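Prellgate adds low-temperature cell to rare-earth glass line

Technical news, February

The optical materials laboratory at Prellgate has put a low-temperature measurement cell into service for its work on rare-earth doped glasses. The cell cools a polished sample to 72 K and holds it there while emission spectra and decay curves are recorded. Until now the group measured at room temperature only.

The first samples are a series of europium-doped zinc tellurite glasses prepared at the Pasitz melting facility. Batches of 25 g were melted in platinum crucibles, cast into preheated brass molds and annealed overnight before cutting. The dopant level changes from sample to sample while the ratio of the other oxides is kept fixed, so that changes in lifetime can be tied to the spacing between europium ions.

At room temperature, the red emission lines of europium in glass are broad and partly overlap. Cooling reduces the thermal part of the broadening but leaves the part caused by differences between ion sites. Comparing the two sets of spectra gives an estimate of how much the local surroundings vary within one glass – a quantity that is hard to obtain from absorption data alone.

Decay curves are averaged over 1,000 excitation pulses per sample. Curve fitting is done with Drilludar, a software package maintained by the laboratory, which now accepts single-exponential and stretched-exponential models in the same run. The new release also corrects for the response time of the detector. Earlier versions left this step to the user, and short lifetimes were sometimes reported too long as a result.

A total of 42 samples are planned. Those with the highest dopant levels will be measured last, as several showed slight clouding after annealing and have to be checked for crystals by X-ray diffraction. Samples that fail the check will be melted again with a shorter anneal.

Refractive index values for the undoped base glass are being measured separately by Chamoun, using the prism coupling method. The spectra and fitting files will be released together once the index data are complete – partial sets will not be sent out. 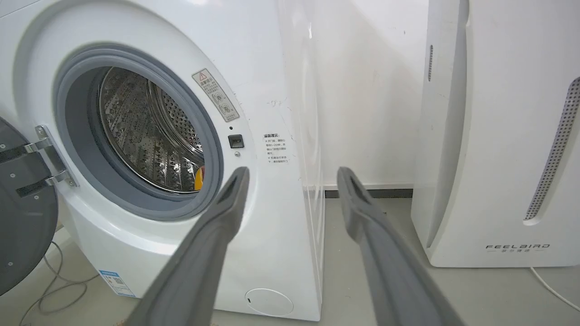 White front-loading washing machine with the door open.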